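Talks & Lectures | Fiction Program

The Missing Night: Memory Gaps in the Suspense Novel
Speaker notes, Utine Library Reading Series, 17th December
Speaker: Eamon Gilmartin, Fiction Editor, Clavetti Press

Opening

Thank the Library for its invitation and the Ofori Fund for its continued support of the series. Mention that copies of the reading list are at the back of the room and may be taken home.

State the subject plainly. A character wakes, or comes home, or is found, and part of the previous night is gone. The reader knows no more than the character does. This talk considers how a novelist may handle that missing time, and why so many manuscripts that begin well lose their way before the middle.

The press read 300 manuscripts through the Kutix portal in the reading period that closed in April. Of these, 33 opened with some form of memory loss. We took 2 of them to the full editorial board. The device is in good health. The difficulty lies in what comes after the first chapter.

What the gap owes the reader

A gap in memory is a promise. The author has told the reader that something happened and that it will be worth the wait. From that point every chapter is read against the promise, including chapters that have nothing to do with it.

Pause here. Ask the audience to think of a novel in which they guessed the missing event early. Take one or two replies if offered, but do not let this run on. 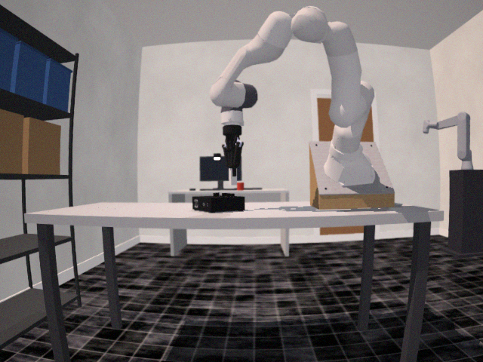
Many writers respond to the pressure by hiding more. They hold back the name of a visitor, the contents of a letter, the reason a sister will not telephone. Some of this is fair. It ceases to be fair when the point-of-view character knows the answer and the narration simply steps around it. Readers forgive a character who cannot remember. They are far less patient with a narrator who can remember and changes the subject.

Read aloud: chapter one of "Low Water at Utine," from the second paragraph to the end of the page. Listen for the order in which things come back to the woman. First the sound of the ferry, then the wrong coat, then her brother's voice asking for the keys. She does not understand any of it yet. The author gives it to us in full all the same.

Note for speaker: the passage takes about as long as a glass of water. Do not rush the line about the coat.

The return of memory

The board sees the same handling of recovery again and again. The character is struck on the head, or smells a certain perfume, and the entire night returns in italics across several pages. The plot has been solved by an accident of the nervous system. The investigation that filled the middle of the book was not needed, and the reader can tell.

There are other ways to proceed, and the reading list gives examples of each:

- The character recovers a fragment and draws the wrong conclusion from it. The false conclusion then drives the next part of the story.
- Another person supplies the account, and has a reason to shade it.
- The memory never returns. The character must decide what to believe on the strength of evidence, as a jury would.

The third is the hardest to write and, in the view of this press, the most rewarding. It asks the author to lay down enough solid matter - receipts, a neighbor's remark, a door that was locked and should not have been - for the decision to carry weight. Authors who choose this course should draft the missing night in full for their own use, then leave it out of the book.

If time is short, omit the following paragraph.

A word on italics. Clavetti house style permits them for remembered speech. It discourages them for any passage longer than a paragraph. Long italic passages tire the eye, and they announce to the reader that the ordinary rules have been suspended.

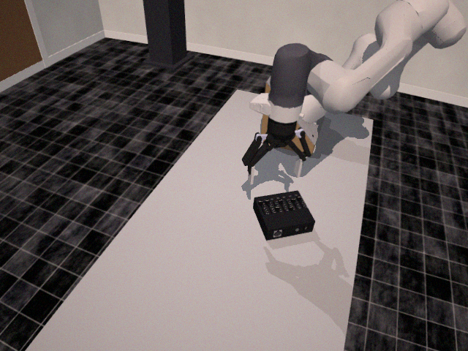
Questions of pace

Writers often ask how soon the first fragment should appear. There is no fixed rule. Our editors look for a change in what the character knows within the first 3 chapters. The change may be slight. A name on a parking ticket is sufficient if the character does not recognize it and the reader begins to wonder.

Long stretches of worry do not count as movement. Neither does a scene in which the character tells a friend everything the reader has already been told. Where such a scene must stand, let the friend doubt part of it.

Refer to the handout, second sheet, for the marked-up pages supplied with the author's permission. The deletions are in pencil - the author restored one of them before publication, and was right to do so.

Submissions and questions

Remind the audience that the next reading period will be announced by newsletter. Manuscripts are accepted through Kutix only. A synopsis must accompany the opening chapters, and it must state plainly what happened on the missing night. Synopses that withhold the ending are returned unread.

Take questions from the floor. Questions about individual manuscripts should be directed to the editorial office in writing.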